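Table and small items check – Cosent room, June
Filled in by Lesia Hrytsenko, 2 pages, form 241

1. Table top. Wood, no splinters found by hand along the front edge. OK.

2. Stapler. Black one. Keep it closed when it is not used. I found one staple on the floor and removed it. OK after cleaning.

3. Green push button. Press 5 times, it must come back each time. It came back. OK.

4. White cube. Corners are smooth. OK.

5. Small teal-blue item with the little holes. Wipe with a dry cloth only – water can go inside. Please look at the shell for cracks every month. OK.

6. Cables. They must not lie where people walk. One at the side was too near to the chair, I moved it. Check again next month.

The wooden table is in all four:
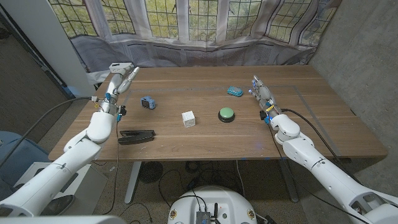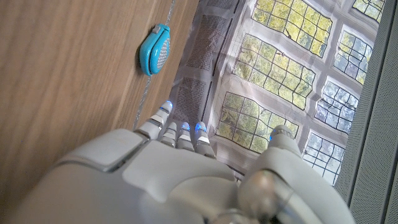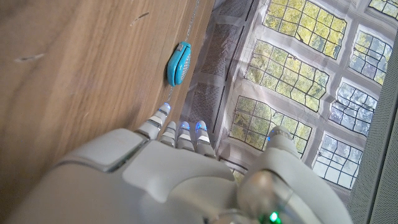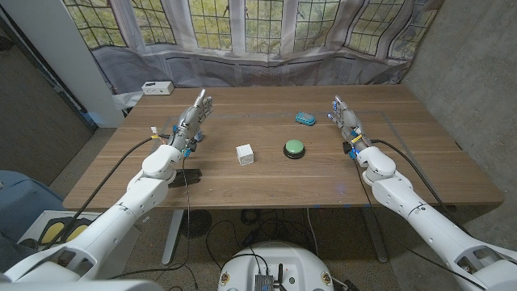
Nazar Prokopenko: I agree with points 1 to 4. For point 6 I would not wait one month. If the chair is moved back after cleaning, the cable is under the wheels again. Can we put a clip on the table leg? Also the button was sticky in the winter, so please press it more than 5 times.

Reply, Lesia: Clip is ordered from Pisine. I changed point 6 to "open" and I will press the button 10 times from now.

Still open: point 6, and the old label on the drawer key.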